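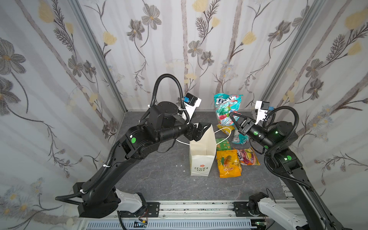
Chapter 8
Pretend Play and the Family Household

Anyone who has been served a cup of imaginary tea by a two-year-old will know that refusing it is a mistake. The cup is empty, the child knows the cup is empty, and you are still expected to blow on it first. This chapter looks at what children are learning while the rest of us sit on very small chairs.

Pretending usually starts modestly. A toddler holds a banana to her ear and says hello. By three or four there are shops, hospitals and a vet who charges sixty dollars to look at a sock. Mum is the customer, or the dog, and she is rarely consulted about which.

Our main case comes from the Mirkanden home diaries, in which 52 families wrote down their children's play over one winter, ending in July. Tuncay Avcı, who kept the diary for his household, recorded a bus trip along the hallway that lasted over 60 minutes and went nowhere. His daughter drove. He was told off twice for standing before the bus had stopped.

Parents often ask whether they should join in or keep out of the way. The diaries give a mixed answer, and we return to it in the second half of the chapter. Before reading on, jot down a game you remember from your own childhood, who made up the rules, and how often they changed once somebody else was winning.

Key terms: object substitution, role play, shared script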